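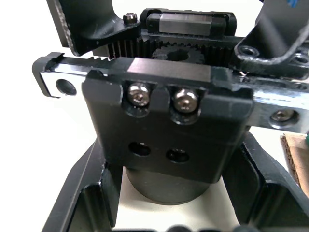

Black metal block with two silver socket-head screws, close up

The Hollis Mysteries: The Complete Film Collection
Ten-disc DVD set from Dellemix Home Video
Catalog number 511

If you grew up in a house where the television was on late on a rainy night, there is a fair chance you have met Inspector Hollis before. He is the one in the camel overcoat who never finishes a cup of coffee, who talks to pigeons when he is stuck, and who always seems to be leaving a room just as somebody says the thing that matters. For years the films only turned up in bits and pieces – one on a worn-out tape, another in the middle of the night with the last reel trimmed to make room for commercials – and we have had a great many letters and emails asking when they would all be put together in one place. We are very happy to say that they have been.

The set holds all nine of the original features, in the order they came out, one to a disc, with a tenth disc for the extras. Total running time is 1044 minutes, so please don't try to do it in a weekend (one of us in the office did try, and had to go back and watch The Glass Ferry again).

About the films

Hollis first appears in The Man at Trulonberg, as a tired small-city policeman sent up to a mountain resort to find a missing hotel guest. It was meant to be a single picture, and you can tell, because the ending leaves him in a spot that the second film has to spend its first ten minutes getting him out of. Audiences liked him so much that the studio forgave the awkwardness, and so do we. Trulonberg itself, with its cable car and its dreadful hotel orchestra, comes back three more times in the series and is nearly a character in its own right.

The other name you will want to know is Irnska. She arrives in the third film, A Key for Madame Irnska, as a jewel thief with lovely manners, and Hollis spends the rest of the series half chasing her and half asking for her advice. Many people will tell you that the Irnska pictures are the best ones, and we won't argue, though those of us who are fond of the early films like them for their quiet. If you are buying for someone who has never seen any of them, the third is a very friendly place to start, and you can go back for the first two afterward without spoiling much.

The films in order

The Man at Trulonberg
Hollis Goes South
A Key for Madame Irnska
The Glass Ferry
Snow on the Timetable
Hollis and the Twin Barons
Irnska Takes the Stage
The Last Waiter
Goodnight, Inspector

Picture and sound

Seven of the nine films come from new transfers made from the best prints we could get hold of. The other two, Hollis Goes South and The Last Waiter, come from older tape masters, and we would sooner tell you so now than have you wonder about your television. They are softer than the rest and there is some hiss under the quiet scenes in The Last Waiter, mostly in the kitchen. Sound is the original mono throughout. English subtitles for the deaf and hard of hearing are on every film, and on most of the extras too.

We have kept the films at their original shape, so you will see black bars at the sides on a wide television. Please don't stretch them. The Twin Barons look quite alarming when you do.

On the tenth disc

Nearly everything on the extras disc is new to home video. There is a long interview about the making of the series, a reel of trailers, two deleted scenes from Snow on the Timetable (no sound survives for the second one, so it plays with captions taken from the script), and a gallery of posters from overseas, several of which give away the murderer. There is also a short travel film about the resort that was shown before the first picture in some theaters, and it is every bit as sleepy and charming as you would hope.

The booklet

Tucked inside the box is a 40-page booklet written by Lorraine Furnival, who has loved these films since she was a girl and who also recorded the commentaries on the third and seventh. Her essay on the overcoat, and the several different coats that played it, is a treat. She gives a page or two to each film, with cast lists, and marks her pages on the endings clearly so that newcomers can skip over them.

What you get

Ten discs in a hinged case, inside a stiff card slipcase
The booklet
A fold-out map of Trulonberg as the films have it, cable car included
Region 1, NTSC

Ordering and shipping

Sets go out from our warehouse in padded mailers, usually within two working days. If you are in the United States, you can expect yours in about a week. Orders of 20 sets or more, for libraries and film clubs, have their own price, so do write to us before you order and we will work something out. Public showings need a separate license – the home set doesn't cover them, even if the tickets are free – and we are glad to help with that as well.

If a disc arrives scratched or won't play, tell us which one and we will mail you a replacement for that disc. You don't need to send the whole box back.

A note on the first pressing

Sets shipped in April had the labels for discs four and five switched around. The films on them are fine and nothing is missing, but if you put in The Glass Ferry and find yourself on a snowbound train, that is why. Write to us with your order number and we will send a corrected pair.

Page updated May 23, 2022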